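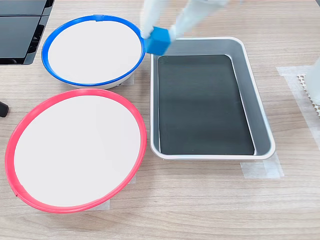
Unit 8: Evaluating a tabletop arm kit (Urus desktop kit)

Ludstead Technical, Intro to Automation. Handout goes with the January lecture and the two lab blocks after it. Bring it to lab, there are no spares at the bench.

What this unit is for

You will be asked at work whether to buy something. A kit, a cell, a service contract. Today we take one small product and go through it the way a buyer should. The Urus kit is cheap enough that a school can own one and awkward enough to be worth arguing about. Same questions apply to something fifty times the price.

Not a programming unit. You get the pick and place script already written. Leave it alone until part C.

What comes with the kit

Arm with two-finger gripper, white fingers
Controller and power supply
Bench clamp
Overhead camera and stand
Foam cubes, one set
Software license, one seat, first year included
Printed quick start. Skip page 3, the cable diagram is for the older controller

What doesn't come with it: targets. Bowls, trays, anything you want the arm to put things in or take things out of. Urus sells a target pack, we didn't buy it. Bench setup is two round bowls, one blue rim and one red, and a metal tray with a dark bottom. Works fine. Tape goes under the edges to hold positions.

Price as quoted

Nukton is the reseller. Their quote to us:

Kit, education price: $1866
Second seat: $62 per year
Spare finger set: $25

Shipping was on a separate line and changed between quotes. Ask for it in writing. The year two license renewal was not on the quote at all until we asked, write that down, you'll want it for question 4.

Lecture notes, part A: reading the spec sheet

Three numbers everybody looks at: reach, payload, repeatability.

Reach. Measured from the base axis, arm straight out. Nobody works with the arm straight out. Usable reach with fingers pointing down is a good bit less. Get the spec sheet drawing, not the number, and lay your own work area over it. If the vendor has no drawing, ask for one, and note how long they take.

Payload. Read whether it includes the gripper. On the Urus sheet it does NOT say. On the Hendricks sheet it does say, in a footnote, and the payload looks worse for it. So comparing the two columns side by side is not a fair comparison. This comes up on the written part every year.

Repeatability. Going back to the same taught point over and over. Different thing from accuracy, which is getting to a coordinate you typed in. A cheap arm can be decent at the first and poor at the second. With a camera in the loop you need the second one more then you'd think.

Also look for:
duty cycle (how long can it run before it wants a rest)
noise, if it goes in an office or classroom
what happens on power loss. Does the arm drop? Does the gripper open?
operating temperature, boring until your bench is by a window

Lecture notes, part B: what a demo hides

Vendor demos use the best case. Matte cube, solid color, plain table, good light, flat target. Fine as a starting point. We start there too: blue cube, pale bowls, wood-grain top. Then make it harder one change at a time.

Things to change, in this order:

1. Target height. Shallow bowl first, then the tray. The tray has a rolled lip and sloped inner walls, so a cube released too near the side lands on the slope.
2. Background. Pale bowl bottom vs. dark tray bottom. Watch the camera preview when you switch over.
3. Shine. Brushed metal gives reflections. Move the lamp and look again.
4. Crowding. Slide the tray toward the bowls. Look at clearance for the fingers, both of them, on the way in and on the way out. People forget the way out.
5. Object. Cube, then a cube turned 45 degrees, then something from your bag. Soft is ok. No phones.

One change, then run, then record. If you change two things the run doesn't count and you do it over.

Lecture notes, part C: running the trial

Each group does 25 transfers per condition. A transfer = pick up, move, release, fingers clear. Score it pass, fail, or assist. Assist means a hand touched anything, cube, bowl, arm, tape. Assist is not a pass. Every group tries to argue this.

Bench procedure

Clamp check. Push the base with your palm, it shouldn't rock.
Bowls and tray on their tape marks. If a mark has lifted, put down fresh tape and write it on the sheet.
Power on with hands back.
Home the arm. Wait for the second beep.
Run the camera check, save the output.
Load script A. Speed stays at the default for the first condition.
Run. One person calls, one writes, one has the stop button and does nothing else.
Fail: stop, note which stage, reset by hand, continue.
At the end park the arm before cutting power.

Stages for the fail column, use these words only so we can pool the sheets: see, reach, grip, carry, release. "It messed up" is not a stage.

What last term's groups reported

Pooled over all groups, for comparison with yours. Not a target.

Grip was the good part. Finger pads hold foam well and the closing force setting is easy to find. Release was where most fails landed, cube sticks to one pad and gets dragged toward the lip of whatever it was going into. Wiping the pads helped some. Slower opening helped more, and it's a single setting, but it's two menus down and the manual calls it "exit profile" for no reason I can work out.

Carry was ok at default speed. Turned up, the arm gets there and wobbles, and if the script releases before the wobble dies you get misses. Add a pause. Costs cycle time, so record both.

See: fine on the pale bowls. The dark tray bottom took re-tuning for some groups and not others, lamp position I think. Please log where the lamp is this time.

Software. Installs without trouble on the lab machines. Log files are plain text, good. Error messages are numbers, bad, and the list of what the numbers mean is on the Nukton support page instead of in the manual. Print it before lab.

Support. Sent one question to Urus and the same one to Nukton. Nukton came back the same afternoon with a usable answer. Urus sent a ticket number and then a link to the quick start. Count that however you like in your scoring but count it.

Compared to Hendricks

We had the Hendricks classroom arm on loan, short loan, so take this as notes and not a full trial.

Stiffer arm, less wobble
Gripper opens wider
Teaching by hand is smoother
Camera is extra
Software seat tied to one machine, moving it means emailing them
Costs more once you add the camera. Get a current quote, I'm not putting the old one here

For a class that wants to get going in one lab block, I'd take the Urus. For a small shop doing the same move all day I'd want to see the Hendricks run for longer than we had it. Disagree if your data says otherwise. Full marks available either way.

Scoring sheet

Weights are yours to set, total 100. Set them BEFORE the trial and have them initialed.

Does the task (pass rate, all conditions)
Time per transfer
Setup and reset effort
Safety behavior (stop, power loss, pinch points)
Documentation
Support response
Cost over three years incl. licenses and spare parts

For cost, use the Nukton figures above. Assume two seats and one spare finger set a year. Show the arithmetic.

Questions to hand in, one set per group

1. The payload lines for Urus and Hendricks can't be compared as printed. What one piece of information would fix that, and who would you ask?
2. Which stage failed most in your trial? Did it change when you went from bowl to tray?
3. Name a condition the vendor demo left out that matters for a real job you know of.
4. List every cost that is missing from the first Nukton quote. What would you ask for by email before signing?
5. Your pass rate with assists counted as fails, and again with assists thrown out. Which one would the vendor print?
6. Write the recommendation. Half a page max. Buy, don't buy, or buy with conditions, and what the conditions are. First sentence has to be the recomendation itself.

Housekeeping

Safety glasses on at the bench, yes for this one too. Hair tied back, lanyards off. Fingers out of the gripper when powered, including when it's parked.
Cubes back in the bag. We started with a full set.
Leave the tape marks down, the next block uses them.
Sheets in the tray by the door, not the one on the bench.

Next unit: conveyors and part feeding. Read the first two sections ahead of time, skip the belt tension tables for now.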